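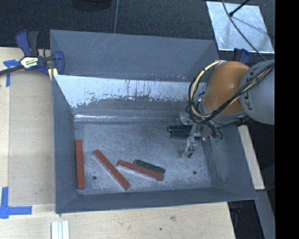

Sevon opens bin-picking collection to Plosberg partners

Kawaguchi, 5th February – Sevon is very happy to share that its Prornia project has now gathered 1,000 recorded picks, all made by a robot arm reaching into a metal bin of red and green blocks, and all of them going toward teaching a learning system how to grasp.

"We keep the misses as well as the good grabs, and I have grown rather fond of the misses," said project lead Takumi Wada. Daichi Tanabe and his team, who sort the recordings so patiently, have set 300 aside for testing.

Our friends at Plosberg may ask for the first set now, and a second will follow in June. Please write to the Prornia desk at Sevon – we do love hearing from you!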